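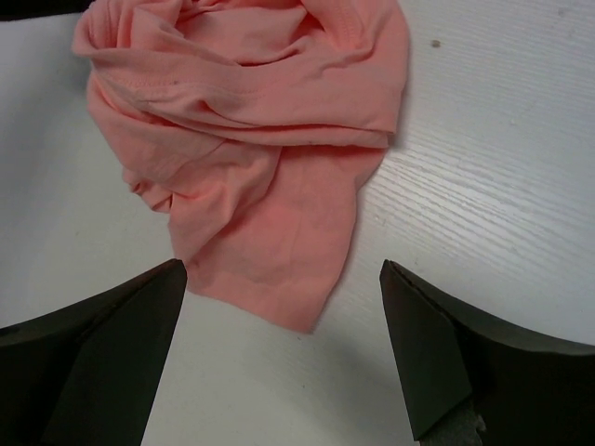

*Peça salmão à espera de ser dobrada, na mesa branca da triagem.*

Terça-feira passei a manhã na sala de triagem do Gresto, o projeto de roupa em segunda mão que a Mindero abriu na antiga estação de Escobedo, e saí de lá com vontade de esvaziar as minhas gavetas todas (a sério, tenho lá coisas que já nem sei de quando são). A campanha de verão fechou com 727 peças entregues, quase tudo roupa de algodão, e agora falta a parte chata: ver, separar e dobrar.

Eu achava que dobrar uma T-shirt não tinha ciência nenhuma. Pois tem! No Gresto pedem que se comece sempre por estender a peça ao comprido, puxar as mangas para fora e alisar do centro para as pontas. Só depois se olha para as costuras e para a bainha, que é onde os buraquinhos gostam de se esconder. As peças com manchas vão para uma pilha à parte e seguem para panos de limpeza. O resto dobra-se em três e vai para as caixas da Riltum, que cedeu as prateleiras novas.

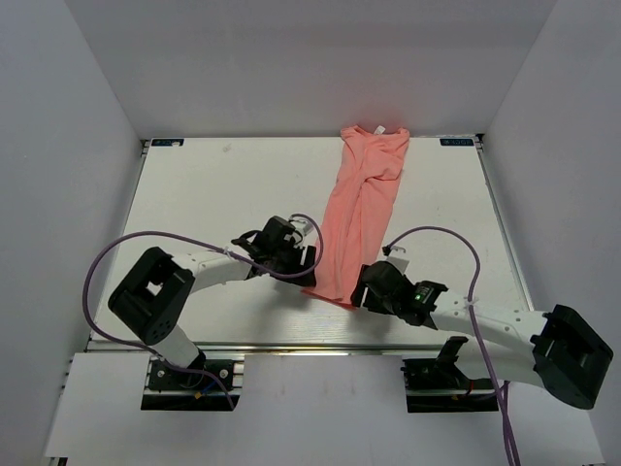 *T-shirt salmão ainda torcida, com a etiqueta branca a ver-se no interior da gola.*

A etiqueta, já agora, é para deixar ficar. Muita gente corta-a antes de doar e depois é um problema para saber o tamanho e como se lava a peça, por isso fica o pedido: se ainda lá estiver, não mexam.

As caixas prontas vão para a loja da estação, onde cada T-shirt custa 2 euros e as camisolas um bocadinho mais. A sala nova tem espaço para até 2.000 peças, o que dá folga para a recolha de outono, e a meta seguinte são 800. Eu já prometi dois sacos, e desta vez vão dobrados como deve ser!

A entrega faz-se na porta lateral da estação, de manhã, até ao meio-dia. Pedem roupa lavada e seca, em sacos fechados, e sapatos só aos pares, atados pelos atacadores. Casacos de inverno e edredões ficam para outubro.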